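Plomirine, côté atelier – le budget, les devis et tout ce qu'on oublie

13 novembre 2018

Me revoilà, après un silence un peu plus long que prévu ! Ceux qui suivent ce blog depuis le début savent que je travaille chez Plomirine, une petite maison de reconditionnement de pièces d'habillage automobile (enjoliveurs, coques de rétroviseur, caches en plastique, toutes ces choses qu'on perd sur un trottoir et qu'on rachète trop cher). Ils savent aussi que depuis le printemps je suis plongée jusqu'au cou dans un dossier qui n'était pas du tout mon métier au départ : l'achat d'un robot de manutention. Vous avez été plusieurs à m'écrire pour me demander où on en était et surtout combien ça coûte pour de vrai, alors je me suis fait une théière, j'ai ressorti mon classeur et je vous raconte.

Je préviens tout de suite que ce sera long. Mon mari dit que je ne sais pas raconter une visite chez le boulanger en moins d'un quart d'heure, et il n'a pas tort.

Comment tout a commencé

En mai, nous avons fait le compte des heures passées à prendre une pièce dans un bac, la poser sur une table, la tourner, la regarder, la remettre dans un autre bac. Le résultat nous a tous laissés un peu bêtes devant le tableau : 39 heures par semaine, toutes personnes confondues. Un temps plein et des poussières à déplacer du plastique. Ce n'est pas un travail désagréable en soi, il y a même des collègues qui l'aiment bien le lundi matin quand la tête n'est pas encore réveillée, mais les poignets finissent par se plaindre et pendant ce temps-là le contrôle lui-même, celui qui demande un œil et de l'expérience, prend du retard.

L'idée du robot était dans l'air depuis longtemps. La direction m'a demandé de « regarder un peu les prix ». Voilà une phrase dont je me méfierai toute ma vie ! Regarder un peu les prix, cela m'a pris tout l'été.

Deux fournisseurs, deux façons de compter

J'ai fini par retenir deux candidats, Grernex et Florkard. Il y en avait d'autres sur ma première liste, certains n'ont jamais rappelé, un autre voulait nous vendre une ligne complète avec convoyeur alors que notre atelier fait la taille d'un gymnase d'école, et encore, d'une petite école.

Grernex vend tout en bloc. Vous recevez un devis d'une page, un seul montant, le robot, la pince, l'installation, la formation. C'est très reposant à lire. On a envie de signer rien que pour la mise en page. Le souci vient quand on commence à poser des questions : et si on veut changer les doigts de la pince ? Et si on garde nos tables ? À chaque question il fallait refaire le devis entier, et à chaque fois il mettait deux semaines à revenir.

Florkard fait l'inverse, tout est détaillé ligne par ligne, avec les câbles, les vis, les heures de trajet du technicien. Le premier devis comptait 114 lignes. Je les ai toutes lues, au surligneur, un soir de pluie, et j'ai appris énormément de choses (par exemple qu'il existe des housses de protection pour à peu près chaque articulation, vendues séparément bien sûr). C'est fastidieux, mais on voit où part l'argent, et quand on retire quelque chose le total baisse sous vos yeux. J'avoue que ça m'a plu.

Au bout du compte les deux sommes étaient plus proches que je ne l'aurais cru. La vraie différence se cachait dans ce que chacun laissait à notre charge.

Ce qui n'est dans aucun devis

J'aurais aimé qu'on me donne cette liste en mai, alors je vous la donne, dans le désordre de mon classeur.

Le sol, d'abord. Dans notre tête le robot allait dans l'atelier, point. Sauf qu'il fallait un endroit pour les essais sans arrêter le reste, et que le seul espace libre était la grande salle du rez-de-chaussée, celle avec la moquette. J'ai passé des heures au téléphone à parler de moquette. Est-ce qu'on l'enlève, est-ce qu'on la garde, est-ce que les dalles bougent ? On l'a gardée pour la phase d'essai, et j'ai inscrit une ligne « sol définitif » dans le budget de l'an prochain, avec un montant assez large.

Les prises, ensuite. Quand on dessine un plan sur une feuille quadrillée, on oublie toujours les prises. Les nôtres sont au sol et elles ne se déplacent pas pour faire plaisir, donc j'ai redessiné le plan en partant d'elles et tout est devenu plus simple. Si vous ne retenez qu'un conseil de ce billet, prenez celui-là : l'électricité d'abord, les meubles après.

Les tables. Florkard proposait un poste de travail tout fait, très beau, réglable, hors de prix. Nous avions déjà de l'inox, ça se nettoie d'un coup de chiffon et les pieds se règlent. J'ai barré la ligne et j'en étais très fière. Deux jours plus tard on m'a fait remarquer que l'inox renvoie la lumière et que ça peut gêner les caméras. J'ai donc rajouté une petite ligne « plateau mat ou revêtement, à voir ». Elle est toujours à voir, d'ailleurs, nous avons décidé de faire les essais comme ça avant de dépenser quoi que ce soit.

Le ruban adhésif ! Ne riez pas. Le jaune, celui qui sert à délimiter les zones sur les tables et par terre. On en consomme des quantités invraisemblables, parce qu'on change d'avis, qu'on décolle, qu'on recolle un peu plus à gauche. Le bon se décolle sans laisser de traces et coûte nettement plus cher que l'autre. J'avais prévu trois fois rien, j'ai dû reprendre mon tableau.

Et puis les pièces d'essai. On ne peut pas donner au robot uniquement les jolies pièces neuves, il lui faut ce que nous traitons tous les jours, des rondes, des bombées, des plates, des pièces avec des clips partout. Celles-là sont sorties de la vente le temps des essais et il faut bien les compter quelque part. La comptabilité et moi avons eu une longue conversation sur la question de savoir si un enjoliveur immobilisé est une charge. (Oui, finalement. Mais petite.)

Où nous en sommes

Nous avons choisi Florkard, en location d'abord, avec une option d'achat au printemps. La location n'était pas mon idée de départ, je trouvais que c'était de l'argent jeté par la fenêtre. J'ai changé d'avis en faisant le calcul sur la pince. Nous ne savons pas encore si celle qui est montée nous conviendra pour toute la gamme, et c'est la partie qui coûte le plus cher à remplacer si on se trompe. Payer quelques mois pour le savoir me paraît maintenant assez raisonnable.

Les essais portent sur les grandes coques blanches et sur les enjoliveurs gris, nos deux familles les plus fréquentes. Une coque se tient par le bas, elle est large, brillante, lisse, et on a peur à chaque fois pour la surface. Un enjoliveur se pose à plat, côté clips vers le haut, dans sa case délimitée au ruban. Je passe y jeter un œil dès que j'ai cinq minutes, et je reste toujours plus longtemps que prévu.
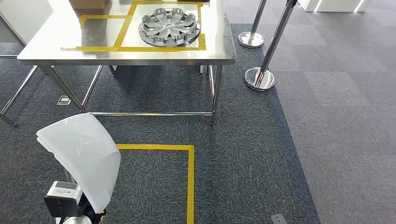 Le tableau du budget, version cinq

Plusieurs d'entre vous m'ont demandé mon tableau. Je ne peux pas publier les montants, vous vous en doutez, mais je peux vous dire comment il est fait, parce que j'ai mis du temps à trouver une forme qui marche.

J'ai une première colonne pour ce qui est certain et signé : la location, la mise en service, la formation de l'équipe. Une deuxième pour ce qui est certain mais pas chiffré, et c'est là que vivent le sol, le plateau et les protections autour de la zone. Pour l'instant nous nous contentons de poteaux et de marquage, pour l'installation définitive il faudra du sérieux et j'attends encore deux prix. Une troisième colonne s'appelle « peut-être », et je vous assure qu'elle est la plus longue des trois. On y trouve un second jeu de doigts pour la pince, des bacs à la bonne hauteur, un éclairage moins direct, et le logiciel Kwan.

Kwan, c'est le programme de planification que Florkard propose en supplément, pour répartir les pièces entre le robot et les postes manuels. La démonstration était très séduisante. L'abonnement l'est moins. Pour l'instant nous faisons la même chose avec une feuille affichée au mur et des aimants de couleur, et je voudrais voir jusqu'où les aimants nous mènent avant d'ouvrir le porte-monnaie.

Je garde aussi une réserve pour les imprévus, que la direction a essayé de me grignoter à chaque réunion. J'ai tenu bon ! Elle a déjà servi pour un adaptateur, une rallonge et le fameux ruban.

Une dernière chose sur le calendrier, et après je vous laisse tranquilles. J'avais prévu les délais comme on prévoit une livraison de meubles : on commande, on attend, on reçoit. Or il y a tout ce qui se passe entre les deux, l'assurance qui veut un papier, le technicien qui veut un autre papier, la porte du fond dont il faut mesurer la largeur (mesurez vos portes, vraiment). Maintenant j'ajoute un mois à chaque étape et je ne le dis à personne – enfin, maintenant vous le savez.

La prochaine réunion avec Florkard porte sur l'option d'achat et sur le prix de la maintenance, que je trouve encore trop élevé. Si certains d'entre vous ont déjà négocié ce genre de contrat, racontez-moi en commentaire ce que vous avez obtenu, et surtout ce que vous regrettez de ne pas avoir demandé. Je lis tout, même quand je réponds avec trois semaines de retard.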